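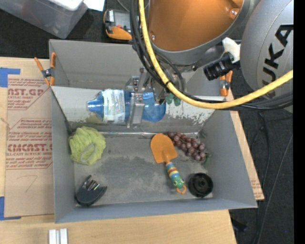
Figure 1. Gray bin on the wood tabletop, with translucent blue bottle and orange-handled spring clamps.

Bins and Contents Working Group
Minutes of meeting, 3/30/21
Lirkenano, ground floor meeting room

Present: Hüsnü Değirmenci (chair), Tuncay Kurtuluş (minutes), stores, purchasing, cleaning supervisor
Apologies: building services
Papers: bin condition list, contents list rev. C, Jondedov quotation, Holtik data sheet for coating, Figure 1

1. Minutes of the previous meeting

Accepted with one correction. Under item 4 the word "lid" should read "panel." The bins on the list have no lids and none are on order.

2. Matters carried over

2.1 Inside width of the bins. Stores measured again with a steel rule. The drawing and the bins now agree and the item is closed.

2.2 Labels for the shelf fronts. Printed but not mounted. The adhesive supplied does not hold on the powder coat of the shelving. Stores will use card holders.

2.3 Spare key for the contents cabinet. Received. Held at the stores desk.

3. Condition of the open gray bins

3.1 Figure 1 was put on the screen for this item. The floor of the main compartment is worn, with darker blotches and scratches. The pale sloping panel behind the bottle is scuffed and has chipped white patches at the right. There is also a dull olive smudge on the panel, below the neck of the bottle.

3.2 Stores asked whether the blotches are dirt or wear. Cleaning cannot say from a picture. A test patch is to be wiped with the neutral cleaner first and with the alcohol cleaner only if the neutral cleaner does nothing. Solvent is not to be used on any gray surface before the material is confirmed.

3.3 The smudge is to be treated as a separate spot. If it comes off with the neutral cleaner, cleaning will record it as soil. If it stays, it goes on the condition list as a stain and the panel keeps its present grade.

3.4 Chips. Hüsnü Değirmenci proposed that chips be graded by depth and not by area. A shallow chip changes the look of the panel only. A chip with a raised edge can catch on film and labels. Agreed. The condition list will carry a new column, "edge raised, yes or no," to be filled in by fingertip check with a cotton glove.

3.5 Purchasing reported on touch-up coating. The Holtik product is supplied in a gray close to the floor color but not to the color of the panels. The data sheet gives a full cure of 12 hours at room temperature. A bin under treatment has to be taken out of use for that time. The group will try the coating on one scrapped bin floor before ordering a full case.

3.6 Replacement. Jondedov has quoted for complete bins and for loose panels. The price for panels is acceptable. The price for complete bins depends on a minimum order of 63 pieces, which exceeds the need. Purchasing will ask whether the minimum can be shared with the October order.

4. Spring clamps

4.1 Two orange-handled spring clamps are in use at the sides of the setup in Figure 1. The left one grips the upper left corner. Stores confirmed that clamps of this kind are being used on other tables too and that no rule exists for size or position.

4.2 Discussion. Clamps are quick to fit and leave no holes. Against this, the handles stand proud of the bin wall and take up hand space when contents are loaded. Spring force also drops with age. Stores has a drawer of old clamps that close fully but do not hold a panel against a light pull.

4.3 Agreed text for the work sheet:

Fit clamps before contents are loaded.
Check that both jaws sit flat on the wall.
Pull the panel once by hand at mid height. If it moves, change the clamp.
Do not use tape in place of a clamp.
Return clamps to the drawer closed, with handles to the front.

4.4 Jaw pads. Pads that have come off are not to be glued back on. Stores will order loose pads from Avcı and discard clamps for which no pad fits.

4.5 A bolted bracket was suggested as a permanent replacement. Not supported at this time. The panels are changed often enough that a bolt would slow the work, and the tabletops are not to be drilled (see item 6).

5. Contents list

5.1 Revision C of the contents list has 124 lines. Tuncay Kurtuluş went through the lines marked for review. Most of the marks concern missing weights. Those can be filled in at the stores scale and need no decision by the group.

5.2 Bottles. The list has a single line reading "bottle, plastic." This is too coarse. The bottle in Figure 1 is translucent blue with a white and pale blue label around it, and the neck is narrow. Other bottles in the cabinet are clear or opaque and some have no label. The group agreed to split the line by color, clear or tinted, and by label, present or absent.

5.3 Bottle labels. Paper labels lift at the seam after repeated handling and wiping. Once a seam has lifted, the loose edge folds under and the bottle no longer rolls evenly. Three options were considered: remove all labels, replace the bottle when the label lifts, or re-glue the seam. Removing all labels was rejected, as the labeled and unlabeled bottles are listed as different items. Re-gluing leaves a stiff ridge. Agreed: replace the bottle.

5.4 Caps. The list does not say whether a bottle is stored with its cap on. Agreed: cap on, hand tight, bottle empty and dry before it goes into the cabinet. Bottles that have been squeezed out of shape are to be discarded. Attempts to blow them back into shape are to stop.

5.5 Small items. Stores asked that small items be kept in the divided trays and not loose on the cabinet shelf. Agreed. Trays are already on site. Each tray gets a card with the line numbers from the contents list, in pencil, so that the card can be changed when revision D comes out.

5.6 Items without a line. An item that is found in a bin and is not on the list goes into the holding box at the stores desk. It is not to be returned to a bin until it has a line number. Purchasing asked who assigns the number. Tuncay Kurtuluş will do so until the next revision.

5.7 Naming. The list uses "box," "bin" and "tray" for the same article in several places. From revision D the terms are fixed as follows. Bin: open container standing on the tabletop. Section: part of a bin with its own walls. Panel: flat or sloping insert. Tray: shallow divided container in the cabinet.

6. Tabletops

6.1 The light wood tabletops are to be wiped with a damp cloth and dried at once. Wet cloths have been left lying on two of the tables and have raised the grain near the corner. Cleaning will sand these spots lightly and re-oil them.

6.2 Bins are to be lifted when they are moved. Sliding a bin drags grit over the wood. Felt strips under the bins were proposed by cleaning. Stores objected that felt lets the bin creep sideways under load. A thin rubber sheet will be tried on one table — cut to the footprint of the bin, with no overhang.

6.3 No drilling, no screws and no double-sided tape on any tabletop. This repeats the existing rule. It will be added to the work sheet, as it appears only in the furniture file at present.

6.4 Table height was raised by stores. The tables are fixed and the matter is outside the scope of this group. Passed to building services.

7. Cleaning sequence

7.1 The present sheet says "clean bin" without further detail. The following order was agreed for trial:

Take out all contents and place them in a tray.
Take off the clamps and lift out the panel.
Brush out dry grit, starting at the back wall.
Wipe walls, then floor, with the neutral cleaner.
Wipe the panel on both faces.
Leave to dry before refitting.
Check the contents for damage as they go back in.

7.2 Cleaning requested that the brush be kept for bins only. A brush shared with the floor set has been carrying grit into the bins. Agreed. The bin brush will hang at the stores desk.

7.3 Frequency was not settled. Stores prefers a fixed interval and cleaning prefers to go by condition. Both will keep a log until the next meeting and the figures will be compared then.

8. Purchasing

8.1 The remaining budget line for small fittings stands at 108 euros. Clamp pads take priority, then the rubber sheet, then tray cards. The coating trial is charged to maintenance.

8.2 Delivery from Jondedov is to the side entrance only. The last delivery was left at the front and one carton was crushed at the corner. The panels inside were not damaged.

9. Any other business

9.1 The drawer under the stores desk sticks. Building services to be told.

9.2 Revision D of the contents list will be sent out as a spreadsheet and no longer as a scan.

Actions

A1. Test patch on floor and smudge, neutral cleaner first. Cleaning.
A2. Add "edge raised" column to condition list. T. Kurtuluş.
A3. Coating trial on scrapped bin floor. Stores, with maintenance.
A4. Ask Jondedov about a shared minimum order. Purchasing.
A5. Sort clamp drawer, order pads from Avcı. Stores.
A6. Split the bottle line, enter cap rule, fix terms. T. Kurtuluş.
A7. Cut and fit rubber sheet on one table. Stores.
A8. Issue revised work sheet with clamp, tabletop and cleaning text. H. Değirmenci.
A9. Keep cleaning logs. Stores and cleaning.

Next meeting: to be set once the coating trial is complete. Notice will go out with revision D.

Minutes: T. Kurtuluş
Checked: H. Değirmenci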